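4.2 Retrieving brackets from the shelf

The second task moves from the bench to the parts shelving next to the fuselage mockup. The operator starts each trial with the hand open and the arm lowered, and has to take a bracket from the top shelf and lift it clear of the surface. We collected 259 demonstrations of this task at the Tramandale site. Valter Frade and Zanele Botha shared the teleoperation, and neither had used the hand before the project began. We dropped 19 demonstrations in which the joint log had gaps, and held back another 40 for validation. The remaining 200 were used for training.

The shelf is harder than the bench for two reasons. Its blue surface is glossy and picks up streaks of light from overhead, which disturbs the depth estimate close to the part. The bracket is also black, as is the fixture plate on the same shelf, so the edges of the two are easy to confuse when they overlap in the view (Figure 5).

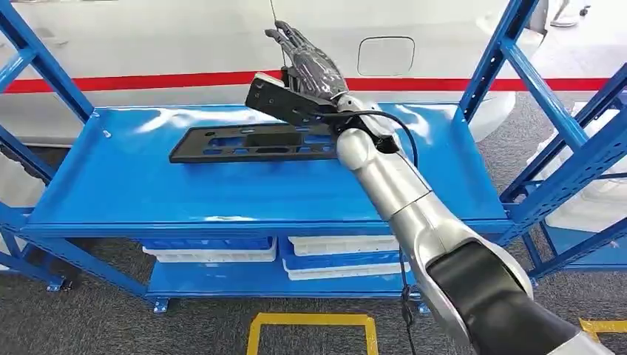
Figure 5. Shelf retrieval task. The hand holds the bracket above the perforated fixture plate, with the fuselage mockup behind the shelving.

We compared two versions of the policy. The first sees only the head camera image and the joint positions. The second also receives the motor current of each finger, sampled at the same rate as the images. Both were trained with the settings from Section 3.3. A trial counts as a success if the bracket leaves the shelf and stays in the hand for five seconds. Contact with the plate is allowed — moving it off the shelf is not.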